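**Rikila Open Day** is a yearly public demonstration of robotic sorting, held in the town of Tindesville every November. It is arranged by the Rikila workshop, a small repair and recycling firm which also trains apprentices. The first edition had 70 visitors, and the most recent one had 467.

## Programme

The day is divided into a morning for schools and an afternoon for the general public. Visitors pass through the workshop in small groups and stop at 2 stations. At the first one, old household appliances are opened by hand. At the second, a robot arm called Lu works with the parts which are difficult to separate - mostly cables and thin insulated wire.

Lu has a gripper with two yellow fingers, and for the demonstration it is given tangled wire in black, green and orange-red on a pale surface. The operator explains each attempt aloud. Wire is considered a hard material for robots, as it bends when it is touched and one strand often hides another.

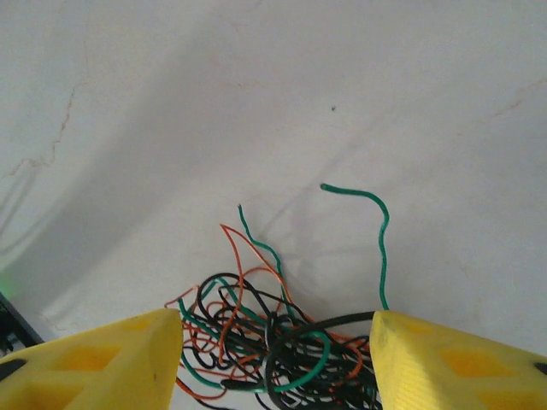
After each round the public may ask questions, and the same task is then tried by a visitor with a pair of tongs. This part was added in the second year on the proposal of a school from Penulov, and it has remained the most popular one with children.

## Reception

The local newspaper of Tindesville has praised the event for showing failed attempts as well as good ones. Some visitors have complained that the explanations are too long and that the room is difficult to hear in - the organisers have since placed a loudspeaker near the entrance.

## Records

The workshop keeps a written log of all attempts made before the public. It contained 1044 entries when it was last published, on 2020-05-28. Entries give the kind of wire, the result and the name of the operator.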